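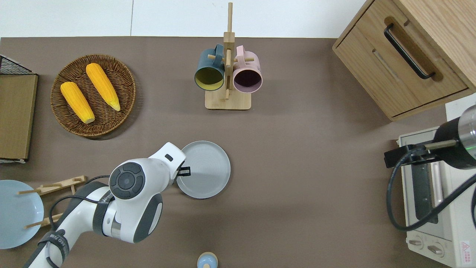 Zirirex Sweet Corn Weekend: Your Questions

When is it?
Sun 11 June, from the moment the gates open until the last cob is gone. Come hungry!

Do I need a ticket?
No, just walk in. Parking is in the Plorkholm field, and it's $4 a car.

Can I bring my own recipe?
Please do! Elba Sepúlveda runs the recipe swap and she loves a good chowder (relishes too). Write yours on a card and leave it at her table.

Are dogs allowed?
Yes, on a leash.

Who do I ask about a stall?
Roxana Neagu, at the farm office. We have 3 spots left.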